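**PRESS RELEASE – for immediate use**

# Ultico opens wet-weather braking course for motorcycle riders in Bederbridge

**Bederbridge, April** – Ultico, the rider training company, today announces a new one-day course which is only about braking on wet roads. The course is called Rovix and it will take place at the company's training ground on the eastern side of Bederbridge. It is open to every rider with a full motorcycle licence, on any machine that is road legal and insured.

Many riders leave their motorcycle in the garage when it rains, and so they get very little practice in the conditions where practice would help them most. When they are then caught by a shower on the way home, they brake too gently and too late, or they take hold of the lever too suddenly. Ultico has seen both mistakes very often in its general courses, and the instructors asked for a full day to work on them.

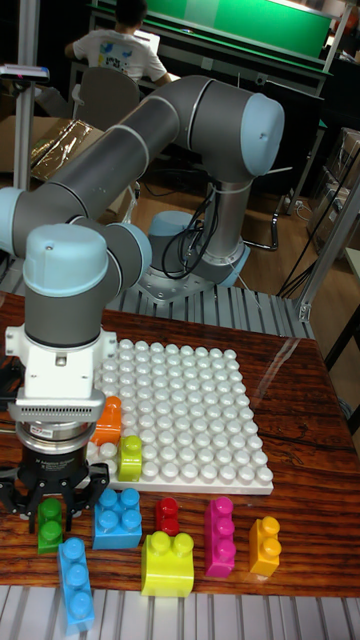
*Robot arm with gripper over a green block beside a white studded baseplate.*

## What happens during the day

The day starts at 8.30 in the morning with coffee and a check of each motorcycle. The instructors look at tyre pressure, tread, brake pads and the free play of the levers. A rider whose tyres are not in good order will be offered another date without extra payment.

After this there is a short talk indoors, and then the group goes out to the track. The braking lane is watered before each exercise, so the course does not depend on the weather. Riders begin at 20 mph and make slow, complete stops with the front brake only, then with the rear brake only, then with both together. The purpose of this first hour is to feel how the front suspension goes down, and how much more pressure the tyre accepts after the weight has moved forward.

When the rider and the instructor both agree, the speed is raised to 33 mph. At this speed the riders practise the emergency stop, the stop with a change of direction before it, and the stop on a surface with painted lines. Motorcycles with anti-lock brakes and motorcycles without them are placed in separate groups, as the technique is not the same at the limit.

In the afternoon the groups go out on public roads around Bederbridge. The route passes a long downhill section, several roundabouts and one level crossing. Each instructor takes 2 riders and speaks with them by radio. The riding on the road is at normal speed and no hard braking is done in traffic. Here the subject is observation: where the water collects, where diesel is likely to be spilled, and how much more distance should be left to the vehicle in front.

## Places and price

In its first season the Rovix course has 368 places. A part of these is kept until the end of spring for riders who passed their test within the last year. The price covers the training, lunch, the loan of the radio and a written report which each rider receives by email. Fuel is not included, and riders should arrive with a full tank, because the nearest filling station is a fair distance from the training ground.

Riders must bring their own helmet, gloves, boots and protective clothing. Waterproof clothing is strongly advised also on a dry day – the watered lane makes a lot of spray. A small number of waterproof suits can be borrowed, but not in all sizes.

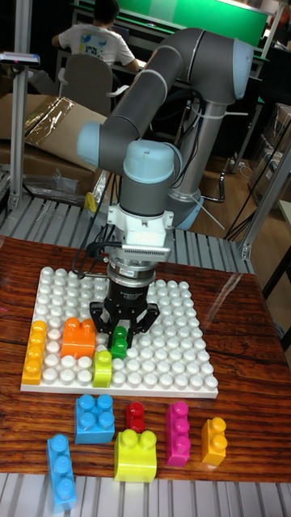 *Two-finger gripper on a grey arm with pale blue joint caps.*

## Support from Mohammadi

The course is supported by Mohammadi, the Bederbridge motorcycle dealer, which will supply training motorcycles for riders who prefer not to use their own. These machines are fitted with crash bars and anti-lock brakes, and they are available in two seat heights. They must be reserved when the place is booked. A deposit is taken and given back at the end of the day if there is no damage.

Mohammadi will also offer a brake fluid change at a reduced price to everyone who has booked. The work has to be done before the course, not on the same day.

## Comment from Ultico

A spokesperson for Ultico said: "Braking in the wet is a skill that can be learned step by step, in the same way as cornering. Most of our riders are surprised how short they can stop on a wet surface when they build up the pressure correctly. We want them to find this out with us on the training ground and to have it ready when they need it on the road."

## Booking

Bookings are open now through the Ultico office in Bederbridge. Riding clubs which wish to reserve a full day for their members are asked to contact the office before the end of April.

**Notes for editors**

- Journalists who hold a motorcycle licence may join a course day by arrangement.
- The minimum age for the training motorcycles is set by the insurer and will be confirmed at booking.

**ENDS**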